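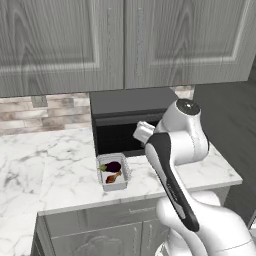 Upper cabinets in grey wood finish, with white marble countertop.

Kosthorpe Tenant Kitchens Program
Second progress report to the Ghoneim Fund
Prepared by Iman Hajji, program coordinator
Tuesday, December 25, 2018

Dear members of the Fund,

I am pleased to send you the second report on our program of energy and moisture advice for rental homes in Kosthorpe. The first report covered the preparation. The present one covers the home visits, the training of the advisers and the spending until the end of November. I apologise that it reaches you on a holiday, but the date is fixed in our agreement and I preferred to respect it.

1. Home visits

The target for the whole program is 1,000 visited households. At the end of November we had completed 601. This is a little behind the plan which I gave you in the first report. The reason is mainly the Inwood neighbourhood, where many tenants work in shifts and are not at home in the afternoon. We moved a part of the visits to Saturday morning and the number of missed appointments became smaller, but I can't say yet if this will be enough.

In Colter the work went faster. The buildings there are older, but the tenants' association helped us to put the notices in the stairwells and people were already expecting us. In most homes the adviser measures the humidity in the kitchen and the bathroom, checks the seals of the windows, and speaks with the tenant about heating habits. A visit takes one hour, sometimes more when there are many questions. There are usually many questions about the gas bill.

The most common problem is condensation on north-facing walls. The second is the exhaust fan of the kitchen, which in many apartments does not pull the air any more or was disconnected by a former tenant on account of the noise. We can't repair the fans with the present budget -- the agreement allows only advice and small materials -- but we write each case down and send the list to the landlord with the permission of the tenant.

2. Advisers

We have 13 trained advisers. Two more began the course in the autumn but did not finish it, one for family reasons and one who found full-time work in another city. The remaining advisers speak between them six languages, and this was very useful in Inwood especially.

The training manual was revised after the comments we received. The chapter about mould was too technical and is now shorter. The chapter about landlords and tenants was checked by a legal clinic, which corrected our explanation of the notice period.

3. Materials

Until now we distributed 2,633 items of small material, counting weatherstrip rolls, humidity gauges, radiator foil and draft stoppers for doors. The humidity gauges are the most appreciated. The radiator foil is less popular than I expected and I propose not to order it again. With your approval the money left on this line would go to weatherstrip, whose price went up in the fall.

4. Spending

The spending is inside the budget on all lines except transport. Transport is over because of the Saturday visits, when the bus to Inwood runs seldom and the advisers must share a car. I ask the Fund to permit a transfer from the printing line, where we spent less than planned. The detailed table is sent separately together with the receipts.

5. Next period

We will continue in Inwood until the list of registered households is finished and then open the registration in the streets behind the old rail yard. I also wish to call again the first homes we visited in Colter, to ask if the advice was followed and whether the winter bill is different. For this we need the consent form in a new version, and the draft is attached for your comments.

One question stays open from our last meeting, namely if basement suites can be included. Many of them are not registered as separate dwellings -- the tenants are afraid to sign anything. I would be thankful for your opinion before we print the new forms.

With kind regards,
Iman Hajji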